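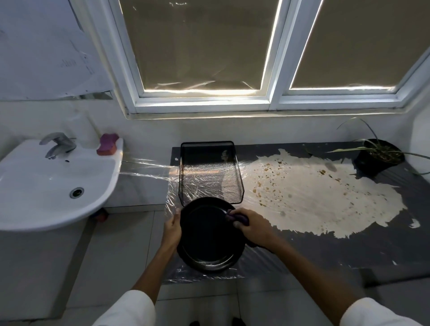
Trellari Holiday Flats – Frequently Asked Questions

Last updated 24 October 2020

At what time can I arrive?
The flats are ready from the afternoon. If you come with the late ferry, please write to us one day before, and we will leave the key in the box beside the street door. The code of the box is in your confirmation letter. It is changed for every guest, so a code from your last stay will not open it.

Where is the office?
Our office is in Brenton, on the ground floor of the old post building. The flats themselves are in Niklow, 15 minutes by bus. Many guests go first to the flats and find the door closed, so please look at the map in your letter before you travel.

How many flats do you have?
We have seven. Two of them are on the ground floor and have no steps at the entrance. Please ask for these early, they are the first to be taken.

Is there a lift?
No. The house is old and the staircase is narrow. We can help with one heavy suitcase per flat if you tell us your hour of arrival.

What is in the kitchen?
Each kitchen has a cooker, a fridge, a kettle, pans, plates and cutlery for the number of beds. Oil, salt and coffee are not included. The pans are non-stick, so please wash them by hand with a soft sponge and do not use metal spoons in them. There is no dishwasher in any flat.

Must I clean before I leave?
The final cleaning is in the price. We ask only that you wash the dishes, empty the fridge and carry the rubbish to the bins in the yard. Glass goes in the green bin – the key for the yard is on the same ring as your door key.

Can I bring my dog?
One dog is allowed in the ground floor flats. We are sorry, but we cannot accept animals on the upper floors, also not for one night.

Is there a place for my car?
Parking in the street is free from October until the end of April. From May you need a visitor card, which you can get from us at the office. Please bring the number of your car with you. The small square in front of the bakery is private, and cars are towed away from there.

How do I pay?
You pay a deposit by bank transfer when you book, and the rest on arrival, by card or in cash. We do not take cheques. If the transfer comes from another country, please choose that you pay the bank fees yourself, otherwise a small part will be missing and we have to ask you for it.

What if I must cancel?
Until 15 days before arrival you get the full deposit back. After this date we keep it, but you may use it for another stay in the following year.

Can I walk to the lake from the flats?
Yes. The path to Lake Lyimo begins behind the church and is marked in yellow. After rain the lower part is muddy – good shoes are necessary. There is no shop on the way, so take water with you.

My question is not here. What can I do?
Please write to us with the form on the contact page, and give your booking number if you have one. We answer in English or German, normally by the next working day.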